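Cleaning and Touching Up a White Ceiling

Most ceilings only need attention once or twice a year. Dust them before you do the walls or floors, so that anything that falls gets picked up later. June is a good month for it, with the windows open and long daylight.

Cover the furniture with old sheets. Wrap a dry microfiber cloth around a flat mop head and work in one direction, starting at the corner farthest from the door. Shake the cloth outside when it turns gray.

For grease marks, mix a teaspoon of dish soap into a quart of warm water. Wring the sponge until it no longer drips. Dab, rinse with clean water, and let the spot dry for 30 minutes before deciding whether it needs a second pass.

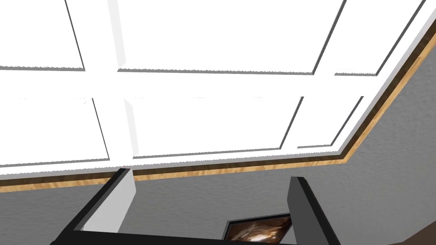 White coffered ceiling with recessed panels and raised beams.

Coffers take longer. Run a soft brush along the inside edges of each recess first, then wipe the flat part. A small angled paintbrush gets into the corners.

Brown water rings will bleed through ordinary ceiling paint. Fix the leak, let the area dry fully, and put on a stain-blocking primer. Feather the edges with a nearly dry roller.

Keep leftover paint in a jar with the room and color written on the lid. Zoi Drakos wrote in to say she stores hers upside down, which keeps a skin from forming at the top.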